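## 3. Preparation and Labeling of Patient Packs

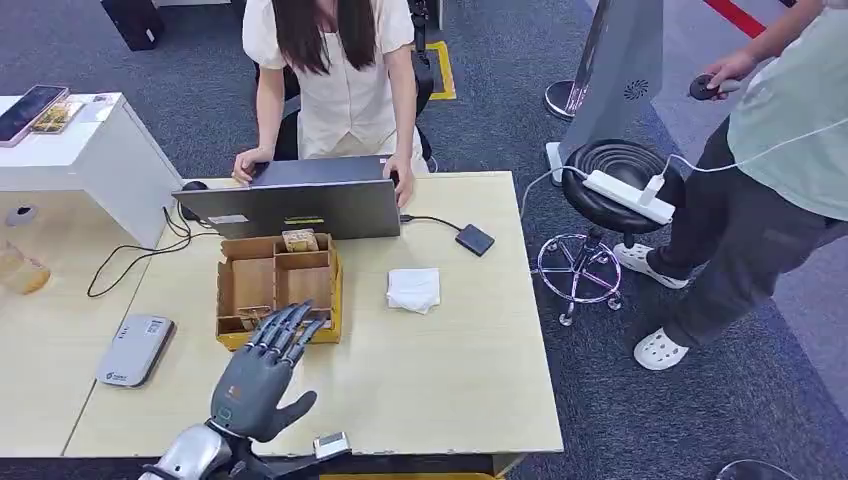
Figure 1. Open cardboard box with internal partitions, on a desk.

Patients referred for outpatient cardiac CT at the two Skilenitz sites were given a printed preparation sheet until the end of the first study period, and a preparation pack after that. The sheet covered fasting, caffeine, regular medicines and arrival time on one page. The pack held the same sheet, the heart rate diary and the small items a patient needed before the visit. We chose corrugated cardboard divided by thin partitions (Figure 1) so that a small packet could lie in its own section without mixing with the rest. Pluvard supplied the boxes flat, and clinic staff folded and filled them on site.

### 3.1 Study population

All adults with a first referral for coronary CT were eligible. We left out patients who were already in the hospital on the day of the referral, patients who had been scanned before at either site, and patients whose referral was changed to another test before a date was set. Of 2,000 referrals screened, 1,988 met these conditions and were kept in the analysis. The other 12 were repeat referrals that had been entered as new ones. They were found when the booking list was checked against the imaging archive.

Patients were not assigned at random. The site on Farouk Street changed over to the packs first, and the second site followed in January. Each patient was counted under the type of material sent with the appointment letter, even when the appointment was later moved. A patient who called to say that nothing had arrived was sent the same type of material again and stayed in the original group.

### 3.2 Heart rate diary

The diary asked for resting heart rate in the morning and in the evening on the two days before the scan. Patients who owned a blood pressure cuff with a pulse reading could copy the number from it. The others were shown on the inside cover how to count the pulse at the wrist. An earlier draft used a seven-day diary, but few patients in the trial run filled in more than the first page, and we shortened it.

On arrival, the nurse read the diary and measured the heart rate again. If the measured rate was above the local limit, the referring team's instructions on beta blockers were followed as usual. The diary was not used to decide on medication. Its only purpose in this study was to show whether the patient had read the material, and it was scored as complete, partly complete or blank.

### 3.3 Outcomes and data entry

The main outcome was a scan carried out at the booked time without a delay caused by preparation. Delays for other reasons, such as an urgent case or a scanner fault, were recorded separately and did not count. Secondary outcomes were the heart rate on arrival, the number of calls made to the booking desk, and the reader's grade of image quality.

Image quality was graded by one cardiac radiologist who did not know which material the patient had received. A second reader graded a subset of 280 scans, drawn evenly from the two sites. Where the readers differed, they looked at the scan together and agreed on a grade. The agreed grade was used in the tables, and the first grades are kept in the data file for anyone who wants to repeat the agreement analysis.

Booking data were exported from Flilten, the scheduling system in use at both sites. Reasons for delay were typed in by the technologists as free text. Naima Benjelloun and Mostafa Zerouali each sorted these entries into preparation and non-preparation causes, working separately. Entries such as "late" or "rebooked", with no further detail, were classed as unknown. They were treated as non-preparation delays in the main analysis and as preparation delays in a second run.

The booking desk kept its own paper tally of calls during the first weeks of the study. The tally did not separate cardiac CT from other appointments and could not be used. Calls are therefore reported only from 07/08/2018 onward, when a call reason field was added to the booking screen. Calls made by relatives were counted in the same way as calls made by patients.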